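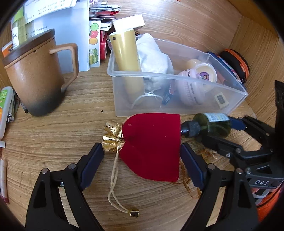
A red drawstring pouch with gold trim, on a desk.

About Steva

Steva is a small news desk that covers party congresses, leadership votes and coalition talks. We started in February with one question: why do so many reports of internal party elections repeat whatever the party's press office handed out that morning?

We don't trust "sweeping victory" until we have seen the count. We don't trust "historic turnout" either, at least until somebody shows us the list of members who were allowed to vote. Parties lose track of their own rolls more often than they admit, and the error tends to suit whoever is running the meeting.

Our longest project so far is the Nazari file, a record of 144 internal ballots. For nearly 60 of them we could not find a full published result. We list those anyway, with the gap left open.

Plodetano is our weekly newsletter. It is free, it is short, and it carries corrections at the top, where people will see them. Dedby is the archive, where older stories stay up with their mistakes marked.

What we don't do: endorse candidates, run polls, or quote "sources close to the leadership" on what the leadership thinks of itself. We have read enough of those quotes to know who usually wrote them.

Readers pay for most of this. No party, ministry or campaign does, and you shouldn't take our word for it. Our accounts are open to anyone who asks, and so is the list of donors who gave more than 100 dollars.

Page last checked 20/07/2018. If something on it is wrong, write to the desk.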